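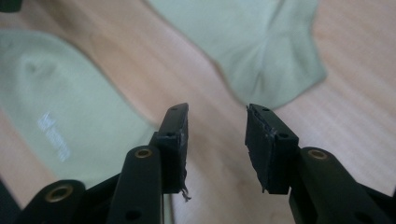 16 October 2024

Back at the table by half past eight. Kvido Gajdoš had left a note saying the target for the cloth task has gone up again, so the plan for today was to get through as many goes as my wrist would stand and do the labelling after lunch.

We stood at 1735 usable examples when I started. That sounds a lot until you look at how alike they are. Most of the September ones begin with the cloth in nearly the same spot, and Kazimír Trnka thinks the model has simply learned the spot. So the new rule is that I drop the cloth from shoulder height before each go and take it however it lands. It's slower, and it makes for some awkward reaches, but I can see his point.

Did 80 before the first break. Threw out two — one where I closed the fingers too early and one where my sleeve got in the way. The lining on the finger pads is getting ragged. I have written to Gikero about new ones and meanwhile I shall go on with these. Kvido wants the wear noted in the log so that he can check later whether the grip changes as the pads go. I put it in under "other".

The green foam one was next. It is harder than the cloth to do well. You have to come in low and keep the speed even, and I tend to rush the last bit. Kazimír watched a few and told me to pause with the fingers open before moving in, so that every example has a clean start.

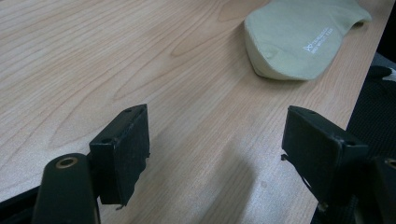

Fingers open, foam at the far side of the table.

Lunch at the Bonsu, soup again. Then labelling until four. The Trirkness upload stopped halfway and I had to send the whole morning a second time, which took most of an hour. Kvido rang from Sidstead while it was running and asked for more starts with the foam well away from the gripper — we have plenty close up and hardly any far off. Moved it back and did another short set before I packed up.

Wrist sore. Must ask about swapping hands, or whether that spoils the set.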